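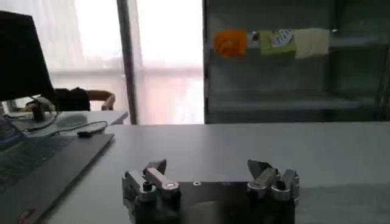

TUTORIALS > Robotics Club > Two-Arm Projects

How to Fold a T-Shirt With Two Arms (and Most of an Afternoon)

Posted by Amarachi Ekpo, November 19, 2025

You know how to fold a shirt. Please set that aside. The arms don't, and the club's task for the December meet at Girkimell is one T-shirt, folded, no hands.

Start with both grippers open and the table clear in front of them. Run the homing script, then check that the left arm answers to "left." We lost a week to that one.
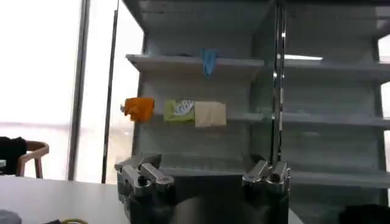
Next, teach your pick points. You want two, one at each lower corner of the shirt, set just inside the hem. Pick too close to the edge and the fabric slides out. Pick too far in and you are carrying a small tent. Save the points under a name you'll recognize later. "final_final_5" is taken.

Now lower both arms, close the grippers, lift together, and move toward the collar at the same speed. If one arm gets ahead, stop and start over. The shirt will not forgive you halfway.

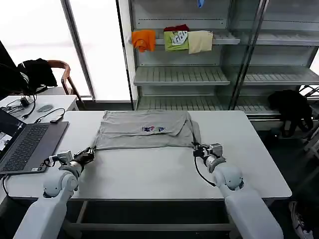 Both grippers on the lower corners of the gray shirt.

Let go slowly. Open the grippers first, then back them away level with the table, or you'll drag your nice crease along with you. Log every attempt, even the ugly ones. Our sheet has 173 rows and the notes column is mostly one word. 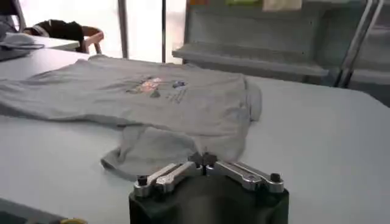

Do we have to use a T-shirt for practice?
Start with a dish towel if you like. It has no sleeves, so you can get your timing right before things become personal.

Recent in Tutorials
Naming Your Save Files Like an Adult
Cable Routing for the Martinelli Bench
Colletti Cup: Reading the Rule Sheet
Homing Scripts, Part 2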